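Grouting White Tile With Dark Grout

Posted by Kirsty Te Moana, 10/10/19

Dark grout on white tile shows every change in joint width, every pinhole and every spot where the grout was washed out too early. The procedure below is for glazed ceramic or porcelain wall and floor tile with narrow joints, set on a cement backer board. It does not cover natural stone, which has to be sealed before grouting and tested more carefully for staining.

What you need

Unsanded grout for narrow joints, or fine sanded grout if the joints are wide enough to take it. The bag states the range.
Margin trowel
Rubber grout float with a square edge
Two buckets, one for mixing and one for rinse water
Hydro sponge with rounded corners
Microfiber cloths
Utility knife and a stiff nylon brush
Vacuum with a narrow nozzle
Color-matched caulk for corners and changes of plane
Disposable gloves and eye protection
Dust mask for mixing

I used Filteo Fine in charcoal for the test panels. Goltik sells a near match, but it dried a shade lighter on my boards. Whichever you choose, buy all the bags from the same batch and check the number printed on the seam. Dark pigments vary from batch to batch more than light ones do.

Check the tile layout first

Grout cannot correct a layout. Before the tile is set, dry-lay one row in each direction with spacers and check it against a straightedge. If the joints wander on the dry layout, sort the tile by size and set the larger pieces together. Inexpensive white tile is often uneven by enough to see once the joints are black.

Look along the joints from the doorway, at standing height and again at floor height. Lines that look straight from directly overhead may drift when viewed along their length. Plan the cut tiles so that no cut at the perimeter is narrower than half a tile.

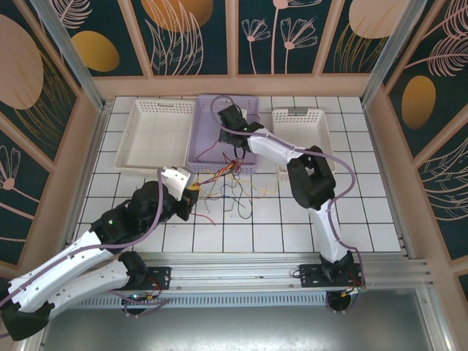 White square tiles with thin black lines between them. Narrow lines leave little room for uneven spacing.

Clean the joints

Let the thinset cure for the time on the bag. In a cool room, add a day. Remove all spacers, including the ones sold as leave-in types, which tend to show through dark grout as a pale cross.

Run the knife along each joint and lift out any thinset that has come up between the tiles. Joints should be open to at least two thirds of the tile thickness. White thinset left near the surface will show as a light patch after the grout dries. Brush the joints, then vacuum twice, once in each direction. Wipe the tile faces with a barely damp cloth and let everything dry.

Test for staining

Take a spare tile from the same box. Spread a small amount of the mixed grout on the face, leave it for 15 minutes and wash it off. Let it dry overnight. If the glaze has fine crazing or tiny pits, the pigment will have lodged in them and the tile will look gray. In that case apply a grout release to the tile faces before you start, keeping it out of the joints.

Do the same test on a cut edge. Unglazed edges always take some color. Where a cut edge will be visible, cover it with trim or mask it with painter's tape.

Mix the grout

Measure the water. Color depends on the ratio of water to powder, and with dark grout the difference between two batches mixed by eye is easy to see from across a room. Put the water in the bucket first, add powder slowly and mix by hand with the margin trowel. A drill mixer can be used at low speed, but it traps air, and air leaves pinholes.

Stop when there are no dry lumps and the mix holds its shape on the trowel. Let it stand for the slake time on the bag, then stir again without adding water. Room temperature should be no higher than 71 degrees Fahrenheit if you are working alone, as warmer air shortens the working time considerably. Use cool water, never hot.

Mix only what you can place before it stiffens. If a batch starts to set in the bucket, throw it out. Thinning it with water weakens the grout and lightens the color.

Fill the joints

1. Start at the corner farthest from the door. Work in sections no larger than 4 square feet until you know how quickly the tile pulls water from the mix.
2. Scoop grout onto the face of the tile. Hold the float at a low angle and push the grout into the joints from one direction, then from the other.
3. Raise the float to a steep angle and scrape off the excess, moving diagonally across the joints. Moving parallel to a joint lets the edge dip in and drag grout out.
4. Check for voids under a work light held close to the surface. Press grout into any low spots right away.
5. Leave corners and the joints next to tubs, cabinets and door frames empty. These get caulk.

Wash the surface

This is the step most likely to cause uneven color. Wait until the grout in the joint is firm to light thumb pressure. Wring the sponge until no water drips from it. Make small circles first to loosen the residue and shape the joints, then rinse the sponge and make one long diagonal pass. Turn the sponge to a clean side for the next pass. Each side gets one pass before rinsing.

Change the rinse water often. Dirty water puts pigment back on the tile, and too much water carries it out of the joint and leaves a pale, chalky line. If a joint looks hollow after the first wash, stop and wait longer before you continue.

A light haze will form as the surface dries. Buff it off with a dry microfiber cloth. Haze left until the next day needs a haze remover, and acid-based removers can bleach fresh dark grout.

Curing

Keep foot traffic off the floor for 24 hours. Keep fans and heaters from blowing directly on the surface, as uneven drying causes blotches. If the room is very dry, cover the floor with kraft paper. Plastic sheeting traps moisture in some areas and leaves a mottled finish.

Judge the color only after the grout is fully dry. Charcoal looks close to black when wet and lightens a good deal. Compare it with the sample stick under the light that will be used in the room.

Caulk the perimeter

Mask both sides of the joint with tape, fill it in one continuous bead and tool it once with a damp finger or caulk tool. Pull the tape while the caulk is still wet. The Tusance caulk in matching charcoal has a slight sheen, so it will look darker than the grout from some angles.

Fixing common problems

Light patches in the joints: usually thinset close to the surface or excess wash water. For thinset, rake out the joint and regrout it. For wash water, a color sealer applied with a small brush evens the tone.

Pinholes: rub a small amount of fresh grout over them with a gloved finger and wash lightly.

White powder along the lines: efflorescence. Brush it off dry. If it returns, look for a source of moisture under the tile before treating the surface.

Gray cast on the tile: scrub with a neutral cleaner and a white nylon pad. Colored pads can scratch the glaze.

Sealing

Cement grout should be sealed once it has cured for the period given by the maker. Apply a penetrating sealer to the joints with a narrow brush and wipe the tile faces before it dries. Test it with a drop of water. If the drop soaks in and darkens the joint, apply a second coat.

Thanks to Kane Pirihi for corrections to the section on wash water.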